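Dorari Label Printer: Set-Up Guide
Section 4. Loading Labels and Printing a First Batch
April
By Jolene Pearce, Product Documentation, Wulley
14 shares | 2 comments

This section applies to the desktop model supplied to offices and stockrooms. Complete Section 3 (Power and Connection) before continuing. The printer must be switched off at the rear switch while the roll compartment is open.

4.1 Loading the roll

1. Press both side latches and raise the lid until it locks in the upright position.
2. Remove the shipping foam from the roll compartment and keep it with the carton.
3. Place the label roll on the spindle with the printed side facing up. The labels must feed from the top of the roll.
4. Slide the two roll guides inward until they touch the edges of the roll. Do not press them tight.
5. Draw the first 325 mm of backing paper through the front slot and tear it off against the bar.
6. Close the lid. Both latches must click.

NOTE: A standard roll holds 726 labels. Rolls from the older Mansilla range fit the spindle but require the narrow guide, which is supplied separately.

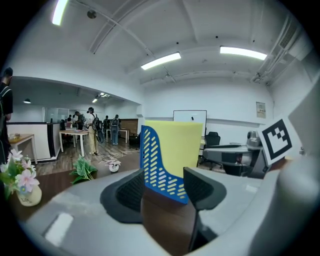 CAUTION: The print head remains hot after use. Allow it to cool before touching any part inside the compartment.

4.2 Calibrating

1. Switch the printer on and wait for the green light.
2. Hold the Feed button until the light flashes twice, then release it.
3. The printer will advance several blank labels and stop. This is normal.
4. If the light turns amber, open the lid and check that the backing paper lies flat under the sensor. Repeat from step 1.

Calibration must be repeated whenever the label size is changed. It is not required when a roll is replaced with another of the same size.

4.3 Printing a batch

1. Open the Dirnau software and select New Batch.
2. Enter the starting number and the quantity. The largest quantity permitted in one batch is 200.
3. Select Print One and inspect the sample. Text should sit inside the label on all four sides.
4. Select Print All.

Larger jobs must be divided. The software keeps the last number used and offers it when the next batch is opened — confirm it against your own records before printing. Apply labels to clean, dry surfaces only, and leave the backing in place until each label is needed.

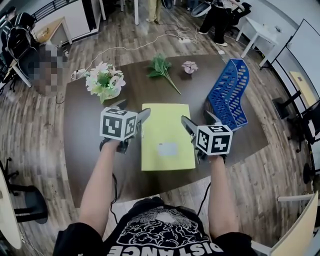 Can a batch be stopped before it is finished?
Press the Feed button once. The printer completes the label in progress and holds the remainder until the batch is resumed or cancelled in the software.

Technical review: Brodie Doolan

Related sections
Section 3. Power and Connection
Section 5. Cleaning the Print Head
Section 6. Replacing the Tear Bar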